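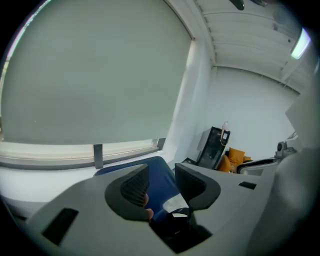 Petolia 444 Under-Counter Draft Beer Chiller

Item no. 444
Made by Plevov
Sold and serviced by Nishad Bar Supply

The Petolia 444 is a remote chiller for pubs and taprooms that keep their kegs in a basement, back hall or storeroom and pour at a bar some distance away. It cools a bath of water and glycol and pumps it along the beer lines, so the beer stays cold all the way to the faucet. It fits under a standard back bar or on the floor of a keg room.

The unit runs up to 8 beer lines. Most of our customers use it for 8 regular taps, or fewer taps with a spare line or two for seasonal beers. If you pour only one or two beers, the smaller tabletop model will cost you less and take up less room.

Features

Stainless steel cabinet with removable front grille
Digital thermostat with lockable settings
Recirculating pump, replaceable without removing the compressor
Drain valve at the front
Sight glass for bath level
Leveling feet included
Casters sold separately

What comes in the box

Chiller, power cord, 2 insulated hose fittings, drain hose, leveling feet, printed manual. Beer lines, faucets, couplers, regulators and gas are not included. Glycol is sold by the jug and shipped separately. Use food-grade propylene glycol only. Automotive antifreeze is poisonous and must never go in this or any other beer system.

Placement

The chiller draws air in through the front grille and blows it out the back. Leave 8 inches clear behind the cabinet and keep the front open. The side panels have no vents, so cases of bottles or another cabinet can stand right next to it. Do not put it in a closed cupboard. The compressor will run hot, the beer will warm up on a busy Saturday, and damage caused by poor airflow is not covered by the warranty.

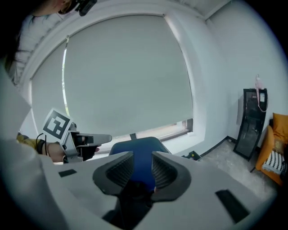
The fan cycles on and off through the day and makes a low hum, a little louder than a bottle cooler. In a keg room this won't matter. Several smaller pubs have asked whether the chiller can go in the manager's office, and it can, as long as the room has some airflow and the door is not kept shut in summer. Watch the furniture, though. A chair with a broad back like the blue office one here will block a good part of the grille if it gets pushed up against the front of the cabinet, so set the unit off to one side of the desk.

Installation

Any draft technician can install the 444. Set the cabinet level, connect the trunk line, fill the bath to the mark on the sight glass, then switch on the pump and check every joint before you turn on the compressor. Give it a full night to come down to temperature before you pour. Insulate all of the trunk line, including the short piece at the tower. Bare tubing at the tower is the usual cause of a foamy first pint.

Cleaning and care

Brush dust off the condenser every 2 weeks, more often if the unit is near a kitchen. Check the bath level at the same time and top it up with the same mix. Change the bath once a year. Clean the beer lines on your normal schedule. The chiller does not have to be turned off for line cleaning.

Warranty

Parts and labor are covered for 14 months from delivery. The pump seal counts as a wear part and is not covered. Keep your receipt and write down the serial number, found inside the front grille.

Delivery and returns

In-stock units leave our warehouse within 2 working days. Delivery is to the curb. For delivery to a basement, please call before ordering. Unused units may be returned within 14 days in the original carton. We can't take back a unit once the bath has been filled.

Related items

Petolia trunk line, insulated, by the foot
Food-grade glycol, jug
Replacement pump for 444
Caster set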